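Chapter 8
Can a Machine Do the Chores Yet?

Putting fruit in a basket takes you no thought at all. For a machine it's a wonderful problem! A tangerine rolls, a plum bruises, and a bedsheet gives under both.

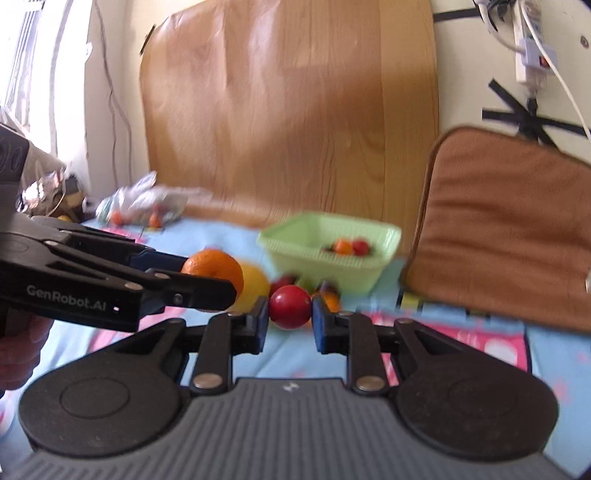
So how close are we? Closer than the first edition of this book dared to hope, though folding and wiping still lag well behind picking up. We'll start with grip, then colour and shape, and come to the Gravstead kitchen trials in section 8.2.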